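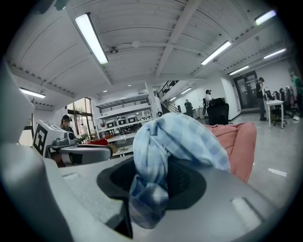

A checked cloth in the hand-held gripper, on the workshop floor.

Gestorholm Hand-Held Gripper: Care and Repair FAQ

Last updated: 24/12/2020

Print this page | E-mail this page

How often should I clean the gripper?
Wipe it down at the end of each shift. If you work with cloth, check the opening at midday as well. Lint collects around the rim first and then works its way inside.

What do I clean it with?
A dry microfiber cloth for the housing. For marks that won't come off, use a little dish soap in water, well wrung out. Do not use acetone or brake cleaner. Both will cloud the plastic.

A piece of cloth is stuck. Can I pull it out?
Yes, with the power off. Turn the cloth gently as you pull and keep it close to the rim. If it doesn't move with light force, stop and open the housing. There are four screws, all the same length.

Do I have to recalibrate after opening the housing?
Only if you removed the camera bracket or loosened a side plate. Opening and closing the cover does not change the calibration.

The tracking drifts. What should I check?
Look at the printed marker first. It has to be flat, clean and fully stuck down at the corners. A fingerprint is enough to cause trouble under fluorescent lights. Then check whether the unit is facing a window. If the drift goes away when you turn around, lower the blind or move the station.

Can I print my own marker?
Yes, on matte paper, at 40 mm per side. Measure it after printing. Many office printers shrink the page by default.

When should I replace the grip pads?
Every 4,000 cycles, or sooner if they look shiny. The cycle count is on the second page of the status menu. Always change both pads together.

The unit shows code 131. What does it mean?
The motor drew too much current and shut itself off. Nearly always there is fabric or thread wound around the drive shaft. Clear it, wait a minute, and restart. If the code comes back with nothing in the gripper, send the unit in.

Where do I send a unit for repair?
To the Davcombe service desk. Repairs take up to 14 working days. Take the battery out and pack it separately. The Radivska desk handles spare parts only and can't accept whole units until January.

Are Cárdenas pads compatible?
The older ones are. The newer style has a thicker backing and keeps the gripper from closing fully.

This site uses cookies to remember your settings. Accept | Manage cookies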